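Home | Kits | Services | Gallery | Data sheets | Support | Contact

Curkex Head Unit and Desk Task Service: Gallery

The Curkex head unit is a wearable recording kit for first-person manipulation work. It is sold as hardware only, or with the Desk Task Service, under which Zetix supplies operators, props and a checked set of recordings. This page covers the desk task set, meaning short jobs of the sort done in a small office: files, folders, trays, drawers, pens, tape. Buyers normally use the recordings to train or test two-arm robots that have to work on a table against a wall.

The gallery is kept short. Full sessions are available on request through the Contact page, under a standard evaluation license.

What is in the kit

The kit consists of the head unit, a padded band in two sizes, a belt pack with battery, a charging dock and a card of alignment targets. The belt pack carries storage and power so that the weight on the head stays low. Recording is started and stopped from a button on the pack. A short tone confirms each.

Battery life is around 3 hours at the default settings. A spare pack can be swapped between tasks, but the unit restarts when power is removed, and the alignment check has to be repeated. It takes less than a minute.

The band should sit level above the eyebrows. A band that has slipped forward puts too much desktop into the recording and loses the far edge of the work area. The alignment card is placed flat at the back of the desk, and the operator looks at it from the normal working position before the first task.

What the service delivers

The standard desk package is 500 recorded tasks across 16 task types. Each task is supplied with a start marker, an end marker, a plain-language instruction and a result code. Result codes are complete, partial and dropped. Partial and dropped tasks are delivered with the rest and are not counted toward the package total.

A smaller package of 200 tasks is offered for evaluation. It uses the same task types and the same file layout, so a loader written for one will read the other.

Instructions are written by the session lead before recording and corrected afterward if the operator did something different. Arash Mousavi maintains the instruction list at Zetix and approves changes to it. Customers may submit their own wording. Custom task types are quoted separately.

Props

Props are common office items bought locally or taken from storage. Used items are accepted on purpose: worn covers, old handwriting and marked surfaces are what a robot will meet in an office, and new stock looks too uniform. Labels are left on unless a customer asks for them to be covered. Personal names and addresses are removed before a prop enters the set.

Desk surfaces and walls are left as found. Sessions under the Farahani task list put objects against walls and in corners, where one side of the object cannot be reached. Sessions under the Kerkinix list use open desktop only. The two lists can be bought together or separately, and the list name appears in the header of every recording.

Gallery: upright files, Farahani list

Lever arch files are one of the harder props in the set. They are tall for their base, the spine is narrow, and the finger hole near the bottom can be used to draw the file out. The task type covers moving, turning and placing, with one file or two. 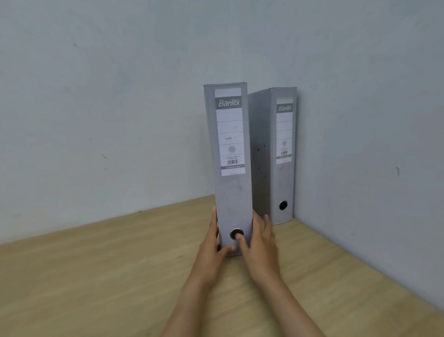 Two-handed hold on the nearer of two grey Bantex files in a desk corner. The right index finger is at or beside the finger hole; the second file stands close to the right wall.

Notes on this task type

Both hands are normally recorded from approach through release. Grip position is not prescribed. Operators are told which file to handle and where it goes, and choose the grip themselves, so expect variation between operators on the same instruction.

Text on spines is not transcribed in the standard package. Transcription can be added per prop, with handwritten entries flagged as such.

Ordering

Lead time for the evaluation package is quoted on request. The next hardware batch ships in March. Head units bought without the service include the task list templates and the file layout document, but no recordings.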